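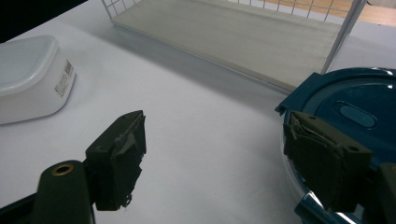 Teal lid on white tabletop

Trivton Vacuum Sealing Machine, Model ZV-12. Manufacturer direct, wholesale and single unit orders both OK.

Trivton is a factory for food packing equipment. Vacuum sealers, tray sealers, bag shrink tanks. The ZV-12 is our tabletop chamber type, for butcher shops, small kitchens, fish and cheese packing. Stainless steel body, clear cover, oil pump. Replaces last years Zivdale model, same footprint, same spare parts.

Sealing bar 12 inches. Cycle time 19 seconds on dry goods, longer for soups and sauces. Digital panel, five memory programs. Gas flush is optional – please ask before ordering, can not be added later.

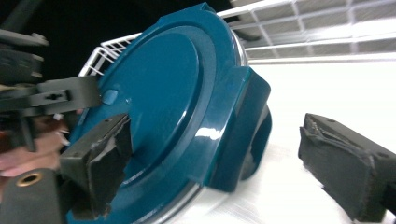 Pump oil should be changed every 2000 cycles. Seal strip and heating wire last up to 4000 cycles in normal use, spare set packed in the carton. Manual in English and Spanish.

Voltage 110V or 220V, tell us wich one with your order. Wood crate for sea freight, carton for air. Bags sold seperately, see Gosamow embossed bags and rolls.

Warranty one year on pump and panel. Wear parts not covered. Samples OK, freight paid by buyer. New stock ships 26th October – orders from September go out first.

Send inquiry with quantity and port for price list.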